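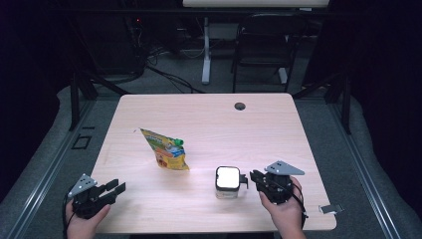 Soundtrack Corner: Trollero gets its songs in before its story

The Trollero album is out, a full month ahead of the movie, and by now anyone with a cousin getting married has heard at least half of it. Director Leanne Dawber has made a comedy about a wedding band that gets booked for two receptions on the same night in the same hotel. You can work out most of the plot from the track list, which saves you reading the press notes. I read the press notes. They run to 22 pages and use the word "rollicking" on most of them.

The music is by Teodoro Alvarado, who last gave us the very gloomy score for Cetilitz, a movie I admired and will never sit through again. There was one tune in that picture, played on a cello, and it came back every time somebody looked out of a window. People looked out of windows a lot. So it's a relief to find him here with a brass section, two accordions and what sounds like a man hitting a filing cabinet.

Now to the songs.

"Both Ballrooms" opens things and does the job you'd expect. Everybody shouts the title, the drums come in, and the singer explains the premise in case you walked in late with popcorn. It's loud and cheerful and already in my head at 4 in the morning, where I did not ask for it.

"Salt on the Dance Floor" is the single. The video has been everywhere, mostly on the TV at my dentist's. The chorus is terrific. The rap in the middle is there, I assume, under the terms of somebody's contract. Skip ahead 31 seconds and you've got a perfect song.

"Mokgethi" is named after the bandleader in the movie, a trumpet player who hasn't been paid since the first reel. It's the one slow number and the best thing on the album by a distance - just a piano, a muted trumpet, and a lyric about waiting outside a kitchen door for an envelope. Any musician who has worked weddings will want to lie down afterward.

"Uncle, Please" is a novelty song. You'll know from the title whether you need it in your life. My household was split and remains so.

"The Groom's Side" and "The Bride's Side" are the same song with different words, and in the movie they're supposed to play at the same time from adjoining rooms. I tried this at home with a laptop and a phone. It does work, if you start them together, and then it works for as long as your neighbors allow.

The closing track, "Last Bus," goes on for a while. There's a false ending, then another. Alvarado told a preview audience that he recorded it with 34 musicians in one room and didn't have the heart to send any of them home without a solo. I believe him. I think I counted all the solos.

Dastov, the label, is also putting out a vinyl edition with a poster and two extra remixes of "Salt on the Dance Floor," both of which keep the rap. It's priced for people who like posters.

As for the movie itself, Dawber has a good ear and a weakness for long takes, and the trailer suggests she has kept both. The whole thing is set over one evening, apart from a flashback to a bus station. It opens in April, with an early members' screening at our place, followed by a short talk with Dawber if her train behaves. We have 80 seats and I'm told the front row is already spoken for, mostly by trumpet players. Reserve at the box office window or reply to this newsletter with your name and how many tickets you'd like. Doors open at 6:30, and the bar will be playing the album, minus "Uncle, Please."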